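The wall that took a fortnight

When Amrit Kowalchuk took over the two rooms above the old Graseck shoe shop, every wall was magnolia. The paint had gone grey near the light switches and there was a row of plugged screw holes where shelves had once been. The larger room was to be a place for eating, working and having people round. It gets no direct sun after two in the afternoon, and the obvious advice was to keep it pale.

Kowalchuk went the other way. A friend had some rolls of a geometric paper left from a café job, and one length was pinned up over a weekend to see how it looked by lamplight. It stayed up for most of January.

"I kept waiting to get tired of it," says Kowalchuk. "I'd walk in with the shopping and it would cheer me up. So I ordered the rest."

The paper, sold by Mekwood under the name Olatunji, costs £32 a roll. It is not an easy one to hang. The bands run on the diagonal and have to meet across every join, and a slip of a few millimetres at the top becomes obvious lower down. The walls in this building lean as well. The first drop was hung to a plumb line and the corner beside it was found to be 20 millimetres out, so the paper had to be cut in and started again on the other side.

Most of it went up in the evenings after work, one drop at a time, with the table pushed into the middle of the room and the paste bucket on a sheet underneath. The whole job took a fortnight.
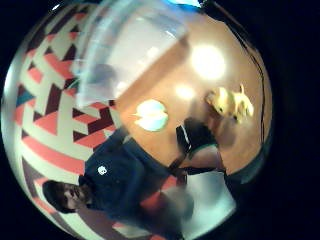 Coral, cream and maroon, with a small touch of teal. The little yellow animal sits on the orange surface.

With a pattern this strong, the rest of the room has been kept simple. Kowalchuk painted the woodwork in an off-white by Sosero and put nothing on the papered wall at all. There had been a plan for framed prints. Two were held up against it, looked lost, and went into the bedroom.

The colours have been used sparingly elsewhere. A seat cushion picks up the maroon. Teal turns up only in small amounts in the paper, and Kowalchuk tried a large teal rug before sending it back. A plain oatmeal one went down in its place.

Lighting took longer to sort out. The room came with a single bare pendant, which left the corners dull and made the cream parts of the pattern look yellow. Changing the bulb for a warmer one made that worse. A more neutral bulb put it right, and it is the cheapest thing in the room.

Ornaments are few. Kowalchuk used to have a full shelf of them and gave most away before the move, keeping the ones that would fit in a shoebox. They are moved about from week to week.

The smaller room is next. It is still magnolia, with one offcut of the Olatunji taped beside the door, and Kowalchuk is fairly sure it will be painted green.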